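How to Test Whether a Robot Can Do Your Chore Yet

People write to me wanting to know if a machine can take over the folding, the sorting or the dishes. My answer used to be a shrug. Now it's a procedure, and you can run it at a kitchen counter with a phone timer and a low opinion of marketing videos.

Step 1. Write the chore down as verbs.
"Do the laundry" is a wish. "Pick up, shake out, find the collar, fold, stack" is a chore. If you get past 7 verbs, split the list and test one half. Janka Kolář got 19 out of making a bed and went back to sleep in it.

Step 2. Time yourself.
Do it at your normal speed, radio on. My basket of towels takes 45 seconds a towel if I care and a good deal less if I don't.

Step 3. Put on oven mitts and do it again.
Mitts are a fair stand-in for two stiff fingers with no feeling in them. If you can still finish, the chore is a candidate. If you end up using your teeth, cross it off.

Step 4. Mess it up on purpose.
Move the basket. Turn off a lamp. Swap in one item of a different size. A demo gets to start from the same spot every time and your house doesn't.

Step 5. Run it 50 times and write down every rescue.
A rescue is any moment a human steps in, including "just nudging it." Siebe Verbeke kept a log like this for the packing bench at Trendetti and stopped at 2,367 attempts, by which point he could pack boxes very well himself.

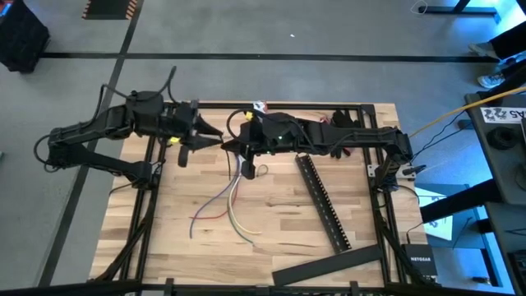
Shop-floor chores do better on this test than household ones, mostly on account of Step 4: the bench stays put and the parts come in known sizes. Then somebody asks for cabling. A rigid part, say a long metal strip with a row of holes in it, keeps its shape while you reach for it. A loose bundle of thin colored wires curls off across the wood in whatever direction it likes, and two arms with their grippers have to pick one strand out of that. Try it in the mitts. I gave up on the yellow one.

Step 6. Score it.
Fewer than one rescue in ten runs, start shopping. More than that, wait a year and repeat from Step 3. Wash the mitts first.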